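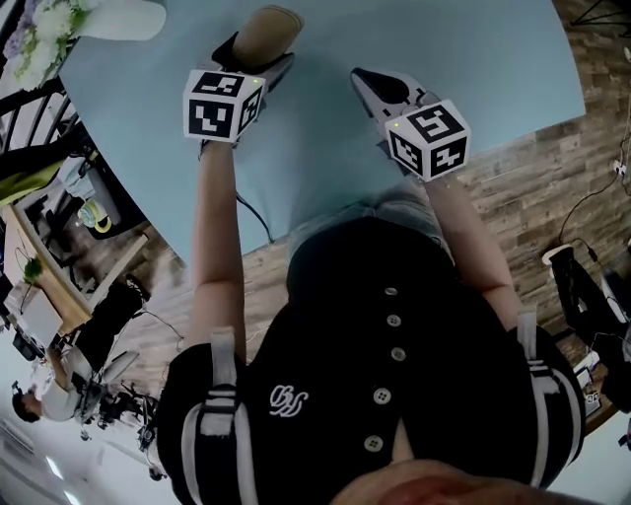

A paper cup over the blue table.

Print | E-mail

FAMILY SESSIONS WITHOUT TEARS (YOURS) - speaker notes

Thank Vaughan Tamihana for the introduction. Correct whatever he said about my awards. There was one, and it was for a picture of a goose.

Start with the Bunthorpe story. A family of seven, matching cream sweaters, a field I'd scouted twice. What I hadn't scouted was the toddler, who saw a puddle on the way from the car and sat in it. Mom looked at me as if I had installed the puddle. We shot for 40 minutes anyway and the print over their fireplace is the one with mud to the armpits. Pause here. If they don't laugh, move along briskly.

What I want people to take home: most of a family session is decided before you pick up the camera. The rest is snacks.

The phone call. I talk to every family before we meet, and I ask who doesn't want to be there. Somebody always doesn't. It's usually Dad, sometimes a fourteen-year-old, once the grandmother who was paying. Find that person first when they get out of the car. Give them a job. Holding my reflector has saved more marriages than I can prove.

Clothes. I used to send a style guide with color swatches. People read it the way they read the terms on a parking ticket. Now I send one line: wear what you'd wear to dinner at a house you like. Paora Cartwright sends a full mood board and swears by it, and his families do look wonderful, so ask him at the break and ignore me.

Time of day. Everyone wants the golden hour. In June the golden hour is past bedtime for anyone under 3, and you'll have beautiful light on a screaming child. I'd take flat shade at nine in the morning with a fed baby over any sunset going. (Slide: the Furnar orchard set, all open shade. Leave it up a while.)

Posing. Start with the big group while collars are still clean. Get it done, tell them it's done, and watch their shoulders drop. Then start walking. I ask the kids to steer the parents. I ask couples to tell each other what's for supper, and they get into a mild argument, and they look more married than they have all day.

Don't say cheese. Don't say "act natural" either. I said it for years and it makes people forget where arms go.

Teenagers - leave them alone for ten frames, then ask them to fix their brother's hair.

Delivery. I used to hand over 200 images and call it generous. It was laziness with a download link. Edit harder. Show the family the good ones and let the blinks rest in peace.

Money, if there's time. Put your prices where people can find them. I hid mine for the whole of my Amoah years and spent my evenings writing coy emails to people who wanted a mini session and a free canvas.

Questions. Someone will ask which lens. Tell them, then take the next one.

Coffee is in the hall. Get there before Vaughan.

Print | E-mail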